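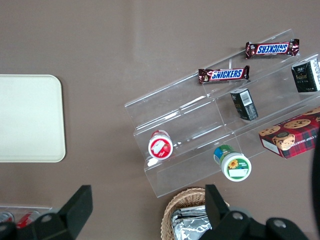 Teaching the snack tray task by remote control

Updated 2 Sep 2021 by Rowena Sebastian

I love this task! It's simple enough to learn in an afternoon, and it still makes you think about every move. You drive both arms with the Flakeck hand controllers, pick snacks from the displays and set them on the cream tray.

Before you start, open Irkside, type in your session number (mine was 1686) and check that both wrist views are live. Find the emergency stop, too.

Now squeeze both triggers to wake the arms. Move your hands slowly and the arms will follow. Come in high over the item, line up the fingers using the wrist view, then go straight down. Candy bars are great for a first try. Foil packets take a softer squeeze, and jars lying on their sides like to roll, so grab them across the middle.

Lift before you move sideways! Those clear stands are easy to clip, and the edges are hard to spot on screen. Once you're over the tray, lower the item until it touches, open the fingers and back straight up.

Press 2 to save a good run or the space bar to toss it. We're after 1000 saved runs by November and have 235 so far. 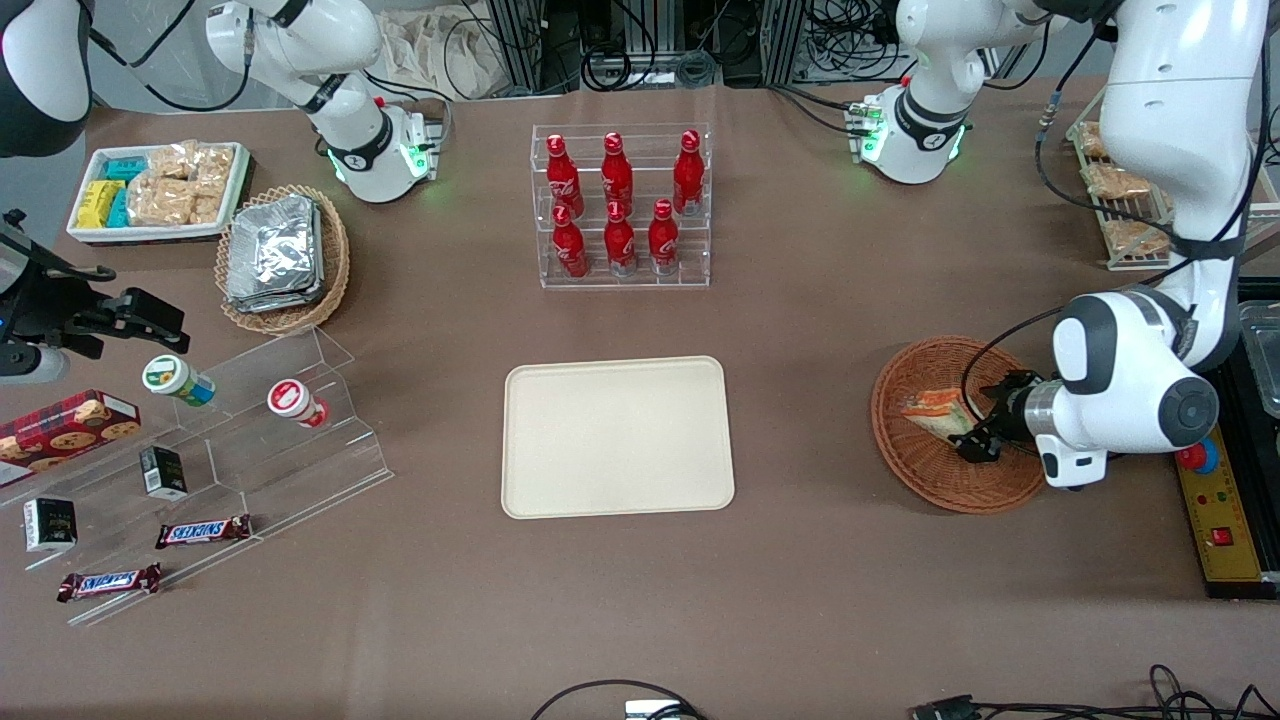
Should I throw out a run if I miss the first grab?

Keep it, as long as you recover and finish the pick. A calm second try is really useful for the robot to learn from. Toss the run if you drop something off the table or bump a stand out of place.

When you're finished, park both arms, let go of the triggers and close the session in Irkside.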